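Welinton Allotments: winter notes

The water will stay off at the Hoani Road end until the frosts are over. The main tank holds 2000 litres and has been drained for the season, so please bring your own if you need any before then.

Plot rents go up to 40 pounds for a full plot. Half plots stay at 30. Payment can be made by bank transfer or by cheque through the hut door. Anyone wanting to give up a plot should tell us in writing.

Seed potatoes are on order from Cendulis and can be collected from the hut once they arrive. Onion sets will follow. Bonfires are still not allowed between April and the end of August.

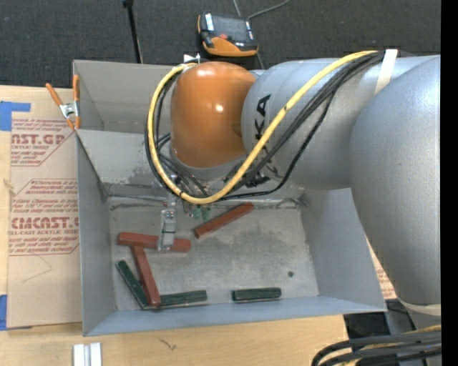
Spare compost bags can be left beside the hut.

Contact: the hut noticeboard | © Welinton Allotments | Back to top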